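Wirkon recalls DIN-rail terminal blocks over clamp defect

Sep 6, 2022

Wirkon has begun a voluntary recall of 3,828 rail-mounted terminal blocks after finding that the screw clamps in one production run can lose contact pressure under load. The parts were sold through the distributor Cludent to panel builders and maintenance contractors.

According to the notice, the defect is in the clamp cage. A batch of steel strip was hardened outside the specified range, and cages stamped from it can relax after repeated heating and cooling. A conductor tightened to the correct torque at installation may work loose over several months. The resulting contact resistance can overheat the terminal and discolor or deform the housing.

Wirkon said it has received four reports of overheated terminals. All came from control cabinets on pumping or ventilation equipment. No injuries were reported, and in each case the damage was limited to the block and the adjacent wiring.

The recall applies to feed-through blocks for conductors up to 6 square millimeters, in gray and green housings. Ground blocks, fuse blocks and spring-clamp versions use a different cage and are not affected. The batch code is molded into the side of the housing and cannot be read once the block is mounted next to another. Customers without purchase records will have to slide at least one block off the rail to check it. Affected codes begin with 184.

Owners are advised to disconnect and lock out the supply before opening any cabinet, and to leave the work to a qualified electrician. Retightening the screws is not an accepted repair. A relaxed cage may reach the rated torque and lose pressure again. Conductors with heat-damaged insulation should be cut back or replaced before they are connected to a new block.
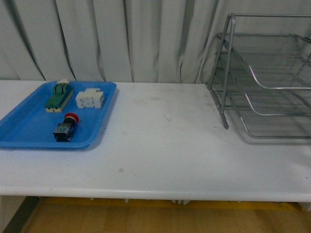
Replacement blocks are available from Cludent at no charge. The distributor has asked customers to return the old parts in the prepaid bag supplied with each order and to keep the end plates and marker strips, which fit the new blocks. Orders from the water and health care sectors will be filled first. Other customers should expect a wait of around 53 days.

Negash, a test laboratory hired by Wirkon, is running heat-cycle tests on returned samples and on blocks from the production runs before and after the affected one. Results are due in December. Wirkon said it will extend the recall if either run fails.

Mandora, which builds pump control panels using the blocks, said it has stopped shipping finished panels until its stock has been checked. Panels already in service will be inspected at the customer's site.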